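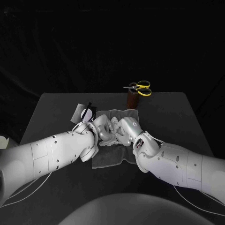

Plustadik Linen Service, Pimenholm. A thread on small cloths: how we ask member guesthouses to fold, sort and return them. 1/9

Please begin with a cleared surface. Lay one gray towel flat in the middle of the table and work on top of it. A small cloth slides on a bare tabletop, and the towel holds it in place while the corners are brought together. 2/9

Gray towels are folded in half, then in half again, with the hem facing the person folding. Press the fold with the fingers before letting go. A towel that springs open on the shelf was not pressed. 3/9
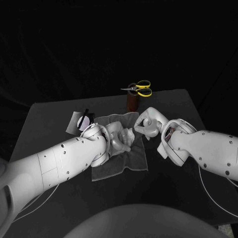
Gray cloth on the table.

The Macapagal Street houses have asked whether the gray towels may be rolled. They may be rolled for guest rooms. For return to us they must be flat -- our bins hold 35 flat towels each, and rolled ones do not stack. 4/9

White cloths are a separate matter. They should never travel in the same bag as the gray ones. Shake each white cloth out fully before sorting, as items left inside a bunched cloth are the most frequent cause of damage in our wash. Last month our sorting room set aside 878 pieces for rewashing, and most were white. 5/9 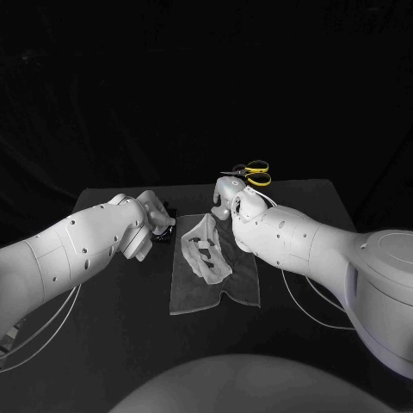

Those pieces were returned to circulation within the week, and no house was charged. From January, however, a bag with mixed colors will be sent back unopened. Notices to this effect have been placed in the linen closets at Kima House and at both harbor addresses. 6/9

Disposable tissue is to be removed at the table and placed in the waste, including clean sheets. One sheet in a wash load leaves lint on every dark towel in it, and the load must then be run again. 7/9
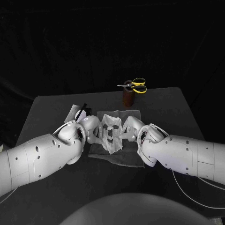
May a crumpled but unused tissue be flattened and put back in the guest room?
Unused tissue may be kept for staff cleaning, but guest rooms should receive fresh tissue only. 8/9

Collection remains on Saturday. Bags should be closed, labeled with the house name and left inside the service entrance. Each house may send up to 3 bags; additional bags require a note to the Pimenholm office by noon the day before. Replacement labels are available at the same office -- please ask for the wide ones, as the narrow stock does not adhere to the new bags. 9/9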